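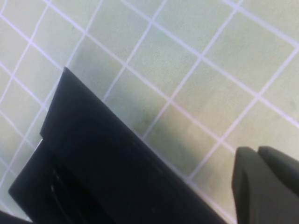
Measuring and Cutting Basics
Handout 2, evening craft course, Prolbridge Arts Center

Welcome back, and thank you all for being so patient with the parking last time! Tonight we get to the part of the course I love best, which is laying out a piece on a gridded mat and cutting it cleanly. Please read this through once before you pick up a knife (I know, I know, but it does save card).

Reading the grid

Squares on a mat are only useful if you check them first. Lay your steel ruler along one line and count off ten squares, then write down what they come to. The mats from Lirkine are marked in inches and the older ones in the cupboard are metric, and mixing the two in one project has caused more crooked boxes than I care to remember, several of them mine.

You don't have to line your work up with the edge of the table. Turn the mat whichever way suits your arm and let the lines do the squaring up. If you are left-handed, try it at a slant for a few minutes and see how your shoulder feels.

Dark materials

Black card and black cloth are lovely to look at and a nuisance to mark. A plain pencil vanishes, so use the white one or a sliver of dry soap. Put your lamp on the side away from your cutting hand, or you'll be chasing your own shadow all evening. When there are two layers, hold the top one down with a bit of low-tack tape and check both edges against the grid, not just the one you can see easily.

Cutting

Fresh blade, light hand, two passes for thin card and more for anything thicker. Stand up if you can. Keep the fingers of your holding hand well back on the ruler, and close the knife every time you set it down, even for a second.

For next time

Cut one rectangle of 10 by 2 inches and bring it along with your offcuts. The MacRitchie pattern sheet is on the shelf by the door; take one each, please, and leave the Boltavell folder where it is, as the morning group still needs it.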